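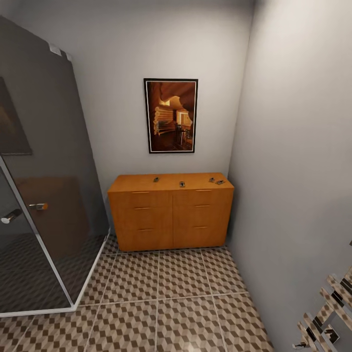

4. Discussion

4.1 What the plate comparison does and does not show

The case for moving from 96-well to 384-well plates is usually made on reagent cost. Our own figures support a saving, but a smaller one than the supplier literature had led us to expect, and we doubt that it would survive in a laboratory with less steady hands. Both operators in this study had used the Rennie dispenser daily before we began. A new starter would waste more, and we have no data on how much more.

Figure 1 accompanies this section. The readings themselves are in the supplementary tables, and the points below rest on those alone.

Edge effects were the main trouble. Wells in the outer rows read high on 4 of the 5 assay days at the Jultach site, whichever lid was fitted. Yule and Lindholm have argued that a short rest at room temperature before incubation removes the problem. We tried this and saw little change. It may be that their incubator holds a more even temperature than ours, but their report gives no shelf-by-shelf readings, so the point can't be settled from what has been published.

The Burari reader also gave us some pause. Its software drops any well it judges to be an outlier and does so before the raw file is written. We found this only when Cruickshank compared the export with her handwritten sheets. With the filter switched off, the spread between repeats widened enough to swallow most of the gain we had hoped to report. Other groups using the same reader on its default settings may wish to look again at their own numbers.

4.2 Limits

We ran 350 plates, which sounds like plenty, but they came from 2 production lots and we can't rule out a lot effect. A third lot, ordered in October, came too late to be included. The cell line was the same throughout. Niven repeated part of the work with the Bisus coating and got tighter repeats, though he knew which plates were coated when he read them, and we give that result little weight.

None of this means the smaller wells are a poor choice. For a simple yes-or-no screen they are probably fine - we use them ourselves. For dose curves, where a small shift at the edge of the plate can move the fitted midpoint, we would want to see blinded repeats from at least one other site before giving up the older format.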